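Edge Swelling in Painted MDF Cabinet Doors: Effect of Sealer Type and Sanding Step

Term project report, Wood Products Manufacturing
Monday, March 11, 2024

1. Background

Painted cabinet doors made from medium density fiberboard fail most often at the bottom edge. Water from sink fronts and dishwashers runs down the face, collects at the lower edge and enters the board where the fibers were cut. The edge swells, the paint film cracks, and the door is replaced. Holtance, a small door shop that supplied material for this project, reported that most of its warranty claims on painted doors involve this one defect.

The project asked two questions. Does the type of edge sealer change how much the edge swells? Does sanding between sealer coats matter?

2. Materials

All samples were cut from one batch of 3/4 inch MDF. Each sample was a strip with one machined edge, shaped with the same router bit Holtance uses on its slab doors. Two sealers were compared:

- Tomance, a water-based edge primer
- Verschueren, a solvent-based sanding sealer

A third set of strips received no sealer, only the topcoat. The topcoat was the same white acrylic enamel on all strips. Samples were left in the conditioning room for 7 days after the last coat.

3. Method

Half of the sealed strips were sanded with 300 grit paper between the first and second sealer coats. The other half were not sanded. Thickness was measured at the edge with a digital caliper before the test. The strips were then stood on edge in a tray of tap water for two hours, wiped, and measured again after 15 minutes on a rack.

Caliper pressure was a source of error in the first trial in February. A swollen edge is soft, and closing the jaws by hand gave different readings from different operators. The trial was repeated with a single operator and a thickness gauge with a fixed load. Only the second set of readings was used.

4. Results

Unsealed strips swelled the most, and the paint film split along the corner on all of them. Both sealers reduced swelling. The solvent-based sealer gave the lowest readings, with or without sanding. The water-based primer performed nearly as well when sanded, and clearly worse when it was not. Under a hand lens, the unsanded primer strips had raised fibers standing through the second coat.

Strips with a sharp corner showed film cracks earlier than strips where the corner had been eased, even with the same sealer. This was not part of the original plan and was noted during inspection only.

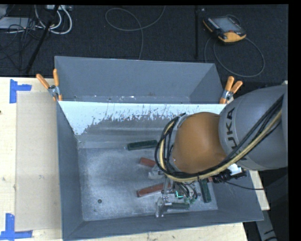
By the author

5. Discussion

The sanding step appears to matter mainly for the water-based product. Water in the primer lifts loose fibers on the cut edge. If these are left in place, the next coat does not cover them fully and they act as small wicks. The solvent-based product lifts less fiber, so sanding gains little in water resistance, although it still gives a smoother surface.

For a shop, the choice is not settled by swelling alone. The solvent-based sealer needs better ventilation and separate waste handling. The water-based primer needs the extra sanding pass, and that labor has to be priced into each door.

6. Limitations

One board batch was used. MDF density varies between mills, and a lower density core would be expected to take up more water. Soaking is also more severe than normal kitchen use. Heat and steam were not tested.

7. Further work

The corner radius should be tested as a separate variable. A repeat with moisture-resistant MDF from Brandimura is planned if material can be obtained before the end of term.

Related reports

Hinge Cup Pull-Out Strength in Particleboard
Drawer Box Joints: Dowel and Dovetail Compared
Color Matching on Refaced Cabinet Frames
Glue Line Failure in Veneered End Panels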